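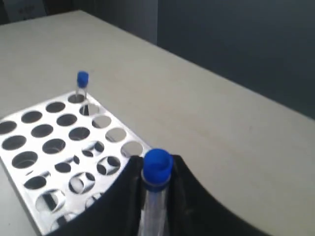
A metal test tube rack with a capped tube standing in one of its rear holes

A test tube rack is a piece of laboratory equipment that holds test tubes upright while they are filled, stored, or set aside between steps of a procedure. Racks are made of metal, plastic, wood, or coated wire, and range from small stands for a few tubes to large blocks used in clinical laboratories.

Construction
The most common form has 2 levels. The top plate is perforated with round holes slightly wider than the tubes they receive, and a lower plate keeps each tube from leaning. Depending on the design, the lower plate may be solid, dimpled, or pierced with smaller openings. Holes are usually arranged in a regular grid, and some makers stamp letters and numbers along the edges so that a sample can be found by its position.

Materials
Metal racks tolerate high temperatures and can be sterilized by steam. Stainless steel resists rust but is heavier than aluminum, which may be damaged by strong alkaline cleaners. Plastic racks are lighter and often color-coded. Wooden racks remain in use in some schools, although they absorb spills and are difficult to disinfect.

Use
Capped tubes may be carried in a rack, while open tubes are normally moved only when the rack is level. A tube much narrower than its hole will tilt, and adapters are sold for this purpose.

See also
Centrifuge tube
Laboratory glassware
Test tube holder

Last edited July 7, 2022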